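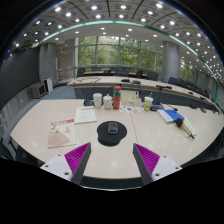

When I asked Lanying Peng what her job is, she thought for a while and then answered: "I take care of the rooms where other people talk." She has worked for Stondetti, a company that rents meeting rooms by the day, since it opened its first building. Now she prepares the rooms and also teaches the new staff how to do it. We spoke on a Monday, in the late afternoon, and drank tea from her own thermos.

I wanted to speak with her because I have attended so many meetings in my life and never thought about who arranges the table.

"People believe the work is cleaning," she told me. "Cleaning is the easy part. The hard part is to decide what is trash and what is important. A snack wrapper is trash, everybody agrees. But a paper with three lines of writing on it? Maybe it is a lunch order, maybe it is the most important paper of the year."

Her rule is simple. Paper with words on it is never thrown away on the same day. It goes in a box with the name of the room, and it waits there. In January she looked through these boxes and found 357 sheets. Only 3 of them were asked for by the owners.

"So was it worth it?" I asked.

"For those 3 people, yes."

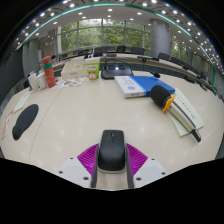 The long curved tables are her favorite and also her biggest trouble. The surface is light and shiny, so every fingerprint can be seen when the lights are on. She wipes along the curve, never across it, and she starts from the side far from the door. The joint between two parts of the table gets its own dry cloth, folded thin, for the crumbs which go down inside.

Then come the microphones. The ones with a long thin neck must be bent all in the same direction before a meeting, toward the chair, and lower than the face of a sitting person. The hand microphones should be on their charger, but after a meeting she finds them everywhere — on notebooks, on chairs, one time inside a coat sleeve.

"I don't like when a microphone is resting on a pile of papers," she said. "Somebody pulls the paper and the microphone goes to the floor. One repair cost us 193 dollars. After this I made a small sign, but people put their cups on the sign."

Drinks are another subject on which she has strong opinions. She allows any drink that has a lid. Her colleague Junhao Hao, who came into the room in the middle of our talk to look for a cable, wanted to forbid everything except water. They argued about it for most of last winter.

"He lost," said Lanying Peng.

"I did not lose," said Junhao Hao. "I stopped talking." He found his cable under the table and left.

I asked how she arranges a table when the same group will return after lunch. In this case, she explained, she touches very little. The books and folders stay where the people left them, even if they are crooked. She takes the wrappers, pushes in the chairs, and moves the cups a little away from the papers. The keyboard and the mouse she only makes straight.

"If you make it too perfect, they come back and they feel they are in another room. They look for the pen for five minutes. A thermos I never move. A thermos is personal."
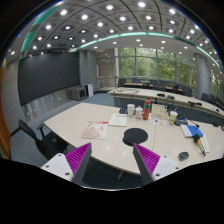 *A table with a magazine, drinks and papers still out. The red thermos stays where it is.*

Before I left, I wanted to know if she also keeps her own desk in this way. She laughed and did not want to show it to me. At home she has a kitchen table which is covered with a puzzle of 1000 pieces, and the family has been eating on the sofa since the autumn.

"The sky is all one blue," she said. "I am waiting for my sister to come and help me with the sky."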